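Care and Refinishing of Butcher-Block Tabletops
Indport Facilities Services, Workshop and Furniture Guidance
Revised July 25, 2023

Butcher-block tops are in use in all work areas at the Fukodthorpe site and in the Te Moana building. The procedure below applies to tops with an oil finish.

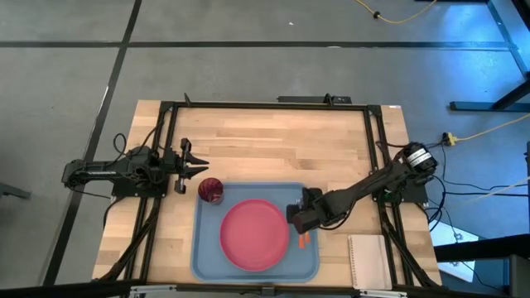 One user of the May edition wrote that the instructions went straight to sanding and left it unclear whether a top that merely looks dull has to be sanded at all. It does not. A dull top with a smooth surface needs cleaning and one coat of oil, and the sanding section may be skipped. The order of the sections has been changed accordingly.

Checking the finish

Place a few drops of clean water on the wood in an area that gets regular use. Wait ten minutes. If the drops remain raised, the finish is sound and the top needs only routine cleaning. If the water has soaked in and left a darker spot, the top should be oiled. Wipe up the water and let the spot dry before going further.

Run a hand lightly over the surface in both directions. Raised grain, sticky residue and shallow scratches are all easier to feel than to see. Variation in color from one strip to the next is normal in this type of top and is not a sign of wear. Gray or black staining along a glue line is a different matter, as it usually means that water has been entering the joint. Such tops should be reported before any work is done.

Routine cleaning

Wipe the surface with a soft cloth dampened in warm water and a small amount of mild dish soap. Follow with a second cloth and plain water, then dry with a towel. Water must not be allowed to stand on the wood, particularly at the corners and along the ends, where the grain is exposed. Bleach, ammonia and abrasive pads are not to be used.

Adhesive labels and tape residue may be softened with a little mineral oil left in place for several minutes and then lifted with a plastic scraper. Metal scrapers leave marks that can be removed only by sanding.

Sanding

Sanding is required where there are scratches, raised grain, or stains that cleaning has not removed. Equipment fixed to a table or to its surrounding supports must be shut down and covered or taken off by the group responsible for it before sanding begins. Fine wood dust travels farther than most people expect.

1. Begin with 80 grit paper on damaged areas only. If the damage is slight, start at 120.
2. Sand with the direction of the strips, using even pressure. Do not concentrate on a single spot, which will leave a hollow.
3. Repeat over the whole top with 150 grit, then with 220.
4. Ease the edges by hand with a folded piece of 220. A power sander will round them too far.
5. Vacuum the surface with a brush attachment and wipe with a barely damp cloth. Allow one hour for drying.

A dust mask and eye protection are required throughout.

Oiling

Indport supplies Diretti Block Oil, stock number 676, for all indoor tops. Other oils should not be applied over it.

Stir the can; do not shake it. Pour a small amount onto a lint-free cloth and spread it along the grain in a thin, even film. Give the ends a second pass, as they take up more oil than the face. After 20 minutes, wipe off everything that has not soaked in. Oil left standing on the surface turns tacky and collects dirt — the most frequent cause of complaints after refinishing.

A newly sanded top receives 3 coats, with a night between coats. A top that has only been cleaned receives one. Light use may resume on the day after the last coat. Keep wet items and heavy loads off the top for a further two days.

Disposal of cloths

Cloths used with oil can heat up and catch fire on their own. Lay them flat outdoors until fully dry, or place them in a metal container filled with water and close the lid. They must never be left in a pile or put into an ordinary wastebasket.

Requests and reports

Oil, sandpaper and metal containers are issued from the Fukodthorpe stores counter. Open joints, cracks and dark glue lines should be reported to Facilities Services at extension 1621, with the building and room number.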